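My day at the Alberg herbal and homeopathic fair

June 2019

I've been meaning to get to the Alberg fair for years, and this spring I finally booked a bus seat and went! It fills two floors of the old exchange building, with 61 stands this time, and the line for the coat check went out the door by ten. I'd brought a tote bag and a notebook and filled both.

I started with the Litirico people, who make tinctures and have a walk-in talk every hour. Theirs was on arnica and bruises, and the room was packed (I stood at the back by the radiator). They passed around little jars to smell, dried calendula, elder, something bitter I never got the name of. The speaker was pretty open that the studies on the arnica gel are mixed and that the pellets are another argument altogether. I liked that. You don't always hear it at these things.

After that I needed a sit-down, and the drinks area was a good place to compare notes with strangers.

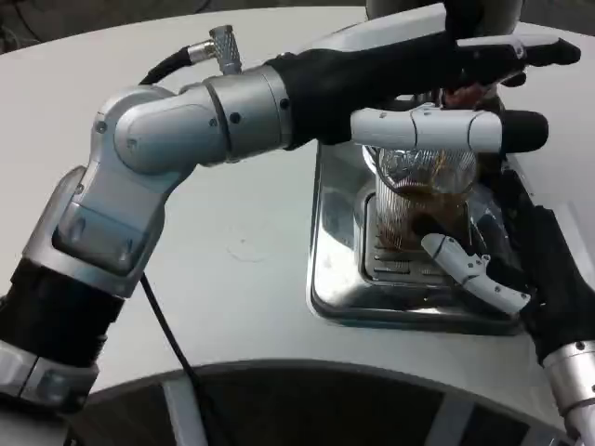 Owen thought the arnica talk had gone too easy on the pellets, and said that if a remedy is diluted that far you should at least be told so on the front of the box, in plain words. We went back and forth over it for half an hour. My own view is softer, I grew up with a grandmother who swore by chamomile and the little white sugar pills in equal measure, but I did go and read a few boxes afterward and the print really is tiny.

Upstairs was the part I'd come for, the Wirier seed and root library. They keep more than 500 kinds of medicinal plants in drawers, and you can ask to see any of them. I asked for valerian (smells like feet, as promised) and licorice root, and got a long, happy lecture on why licorice is a bad idea if you have high blood pressure. Write that one down! They also said to bring your full list of prescriptions to your pharmacist before you start any herb, St. John's wort most of all.

I went down again at three for a last drink and a look through my leaflets.
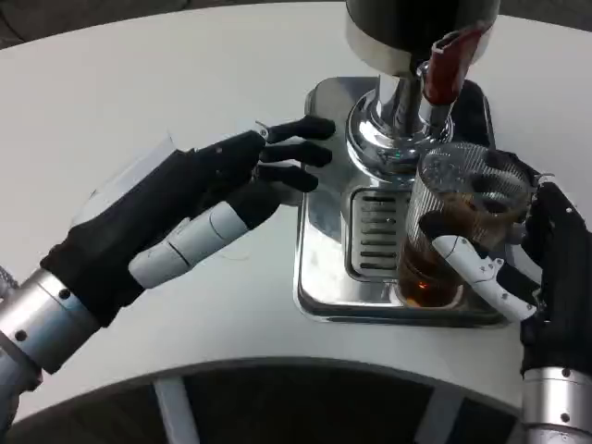

If you're thinking of going

Tickets were 13 dollars at the door and the talks are included. Get there early for the Wirier tours, they only take small groups. The next fair is in March, same building, and I've already asked for the day off. Wear flat shoes, the stairs are steep.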